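Mudosier Center for Photography
December 2, 2019

1/ The Mudosier Center for Photography is pleased to open applications for its spring residency in stage and performance photography. The residency will take place in April at the Paredes Theater. Please read the full thread before applying.

2/ Five photographers will be selected. Each will be given access to rehearsals, technical runs and one public performance by the theater's resident companies. The program covers theater, circus and opera. A separate call for portrait work will follow next year.

3/ Applicants may work in film or digital formats, in color or in black and white. Sound-dampened cameras are required for public performances. Flash is not permitted at any time inside the auditorium, including during rehearsals.

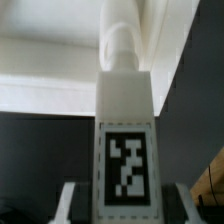
4/ Each application must include a portfolio of no more than 30 photographs, a one-page statement and the name of one professional reference. Portfolios should be submitted as a single PDF. Links to personal websites will not be reviewed in place of a portfolio.

5/ At least half of the portfolio should show live performance. The remainder may come from any area of the applicant's practice. Images that have been heavily composited should be marked as such in the caption.

6/ The statement should explain how the applicant intends to work with performers during rehearsal. The jury for the previous edition noted that many statements described equipment at length and said little about the people being photographed. Applicants are asked to keep this in mind.

7/ The Center received 107 applications for the previous edition. Applicants who were not selected at that time are welcome to apply again, provided that most of the portfolio is new.

8/ Lodging is provided at the Hostden guesthouse, a short walk from the theater. Residents receive a daily meal allowance and reimbursement for standard-class rail or bus travel. Air travel can be considered only when agreed in writing before tickets are purchased.

9/ Printing will be carried out at the Dratum lab. Each resident may produce five exhibition prints at the Center's expense. Paper choice and final size will be settled with the lab during the last week of the residency. Additional prints are at the resident's own cost.

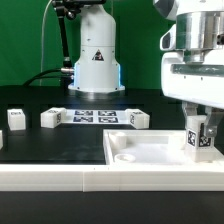

10/ Residents retain copyright in all work produced. The Center and the Paredes Theater receive a non-exclusive license to use the exhibition prints in materials directly related to the program. Any other use requires the written consent of the photographer.

11/ Performers have the right to review photographs before publication. Residents will be asked to sign an agreement to this effect on arrival. Photographs taken in dressing rooms or backstage corridors require the consent of each person shown.

12/ The theater has step-free access to the stalls, the stage and the green room. The upper gallery is reached by stairs only. Applicants with access needs may contact the Center before applying, and this information will not be shared with the jury.

13/ There is no application fee. The program is open to photographers aged 18 and over, with no upper age limit. Students may apply with the written agreement of their school.

14/ Results will be sent by email to all applicants. The Center regrets that it cannot provide individual comments on portfolios.

15/ The application form and the full terms are available on the residency page of our website. Questions may be sent through the contact form there. Please do not send portfolios by direct message.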